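Clakdale Tidy Homes list – message 485
Last updated: March

From: Ratih Sutanto
To: Clakdale Tidy Homes list
Subject: Re: The cable box has beaten me

Gaëtan Aubert wrote:

> Hello all,
>
> I have been reading the list for a while without saying much, so
> please be kind. We moved from Clerden to a smaller flat over the
> winter and nearly everything has found a home now except for the
> cables. They came with us in one big Bonsu storage box with a lid,
> and the lid has not closed since the removal men put it down.
>
> I have tried twice to sort it. The first time I wound everything
> round my hand and elbow like my father used to do with the garden
> line, and stacked it all back in. It looked splendid for a couple of
> weeks and then I needed the lead for the printer and pulled out the
> whole lot in one lump. The second time I used elastic bands, and
> those have started to go sticky and leave marks. Some of the leads
> were already sticky when I got to them, from the old kitchen I think,
> and the dust clings to them.
>
> So, three questions really. How do you wind a cable so it stays
> wound and doesn't fight back? What do you tie it with? And do you
> clean them, and if so what with, or am I being fussy? My wife says
> throw the box away and see what we miss, and she may be right, but I
> can't quite do it.
>
> Best wishes to everyone,
> Gaëtan

Dear Gaëtan, and hello everybody,

You are not being fussy, and please don't throw the box away, at least not until you've found the printer lead again! I had a box very like yours (mine was an old suitcase, which was worse, as I could sit on it to get it shut) and I lived with it for far too long. I've been meaning to write something about cables on here since the long thread on airing cupboards, so you've given me the push I needed. Do put the kettle on, I'm afraid I go on a bit.

The elbow is your trouble, I think. I was taught the very same way and it does look quick and neat, but every time you go round your arm you put a little twist into the lead, always the same way, and by the end the poor thing is wound up like a spring. Then you let go and it wriggles out into a figure of eight and grabs hold of its neighbour. Thick old mains leads will put up with it for years, grumbling. Thin charging leads won't, and mine always seemed to go at the neck, just by the plug.

What I do now is sit at a table. It sounds a small thing but it made more difference than anything I bought. I clear a space and lay the plug end down in front of me, and then I make the loops on the table top, letting the lead roll a little between my finger and thumb as I go so that it lies where it wants to. If it lifts up on one side, I've twisted it, and I undo that turn and roll it the other way. You soon get the feel of it. I keep the loops about as wide as a saucer for ordinary leads, and bigger for an extension cable, which really doesn't like being made small. There's no prize for a tiny coil. The tighter ones are harder to tie and they're no easier to store, whatever the pictures in magazines would have you believe.

Some of the longer leads have had years to learn bad habits and won't lie down at all. For those I wait for a mild day, unplug them, let them hang over the banister overnight, and try again in the morning. My grandson thinks this is hilarious and asks what I've caught.

Leave yourself a tail, too. I stop coiling with a hand's length left over, and that's the bit I use for a last wrap, or else I just leave it free so that I can find the end without turning the whole thing over. I used to tuck both ends away out of sight because it looked smarter, and then I could never tell what plug was on it.

Now, ties. I'm with you on elastic bands, horrid things after a summer in a cupboard. I've been through most of what's on sale and I've settled on the fabric sort with the hook-and-loop fastening, cut from a roll. Mine is from Promton, the hardware shop behind the library, and they'll cut you a length if you ask at the counter and don't mind waiting while they find the scissors. You want 10 centimetres for a phone lead and you can go up from there. The wire twists that come round new leads are perfectly all right for the time being, but I find the paper wears off them and then there's bare wire poking at everything else in the drawer. A bit of ribbon does just as well, if you have some. I did one whole drawer in Christmas ribbon and it cheered me up no end.

On the cleaning – yes, I do, and I do it before coiling, as a coil is a miserable thing to dust. Everything unplugged at both ends first, please, I can't say that strongly enough. For plain dust I pull the lead slowly through a dry cloth. For the stickiness you mention, which I'd bet is kitchen grease, a barely damp cloth and one drop of washing-up liquid, then a second cloth with just water, and then I leave it out to dry properly for an afternoon. I keep all of it well away from the plug and the metal ends, which get a dry cloth only. Wet wipes are handy for this sort of job as well, and I'll admit I reach for them more often than the cloth these days, but I give a wipe a good squeeze first and I dry the lead afterwards all the same. If the stickiness comes back the next day, it may be the covering itself starting to break down, and in that case I would let it go. And of course anything cracked, or with the inner colours showing, goes straight to the electricals bin at the tip with no looking back.

As for where they live once they're done, I'd gently suggest the Bonsu box is too deep. It's a lovely box for blankets. Cables want to be in a single layer, where you can see them, so that you're not digging. I use 2 shallow trays in the sideboard, one for things we charge every week and one for the odds and ends, and a shoebox in the loft for leads I can't name but am not brave enough to part with. Those get a label with the month on. If I haven't been up for one by the next time the month comes round, out it goes. Your wife will approve of that part.

Labels I do with a folded bit of masking tape, like a little flag, near the plug. "Printer". "Old camera". One of mine says "NOT the radio", which tells you the sort of afternoon I was having.

Don't try to do the whole box in one go, whatever you do. I did mine a handful at a time with the wireless on, from 2 in the afternoon until I got bored, and it was rather soothing. Let us know how you get on, and if you're ever at the Clakdale swap table do come and say hello, I'm usually by the tea.

Warmest wishes to you both,
Ratih
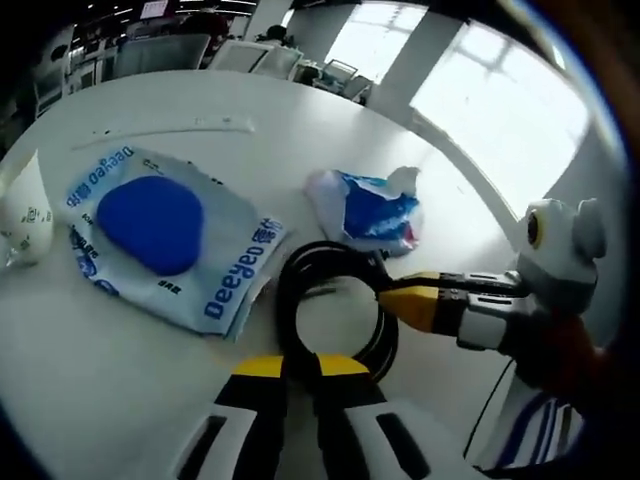

P.S. One thing I left out, as I was hurrying to finish before the bus, is that the table you choose matters a bit. A patterned cloth will hide every kink, and I once did half a bag of leads on our tartan one and had to do them all over again. A pale, plain top is much kinder to the eyes. With black cable on a white table like the round one, you get a good clear circle of white in the middle of the coil, and you can see the turns lying flat and where the straight piece leads away from them. I'd keep the packet of wipes within reach, as it is there next to the coil, but shift it over a little once you start on a long lead, as you'll want the elbow room. And if anybody has a better way with those flat ribbony leads, do please write in, because mine still go wherever they like.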